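How I Record Sorting Demos at Home With a Pair of Hand-Held Grippers

If you've got a pair of hand-held grippers and you want to teach a policy to put things in a box, you're going to need examples, and lots of them. I did my first batch for a project called Letia last August and threw most of it out, so I've written up the way I do it now. It's all done in an ordinary living room with ordinary stuff. No lab needed!

Set up first, record later

Pick a table you can walk up to from the front and put your box where both hands can reach it without leaning. I like a big open box with a flat bottom, because small things are easy to set down in it and easy to get back out. Then make a pile of soft things beside it. Socks are brilliant. So are bits of foam, rolled cloth, plastic bags, anything that squashes. Hard objects are kinder to grip but you learn very little from them, and soft ones are where my models always fell over.

Don't tidy too much. I used to clear the whole room and lay down a plain grey sheet, and the policy I got from it was hopeless the minute somebody left a jumper on the couch. These days I leave the patterned tablecloth on, and the stool where it is, and whatever's heaped up behind.

Check your cables before you start (I run mine off to one side) and do one slow practice go with each hand. Open, close, open, close. If a joint feels gritty, fix it now, not 90 takes in.

Recording a take

Start with both grippers open and away from the pile. Begin the recording, wait 2 seconds, then move. That little pause makes trimming so much easier later on.

Go in for one item, close on the thickest part of it, and lift straight up before you travel across. With rolled socks I go for the middle of the roll, because if you pinch only the cuff the whole thing unwinds on you. Then carry it over the box and hold it there for a beat before you lower it.
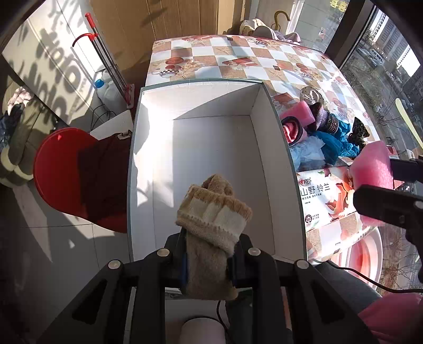
The other hand can be getting on with its own job while this is happening, and I'd encourage it. People tend to park the second gripper off in space somewhere, and then the model learns that one arm does nothing. Have it pick up the next piece and wait its turn. It feels a bit like patting your head and rubbing your tummy for the first ten minutes — you do get used to it.

Keep your speed even. Slower than you'd do it with your fingers, but don't creep. If you drop something, pick it up and carry on, and tag the take as a recovery. I keep those in their own folder, which I call Gratia for no good reason, and they've been worth more to me than the clean ones.

Mixing it up

Every 5 takes, change something. Shuffle the pile, turn the box a bit, swap a sock for a different sock, stand a little further left. Let the light change too. Sun through a big window will give you hard shadows that crawl across the box all morning, and I used to pull the curtains on them. Leave them open!

My last full set came to 194 takes, spread over several sessions so my wrists could have a rest. Stop when you get sloppy, and label everything the same day while you still remember which was which.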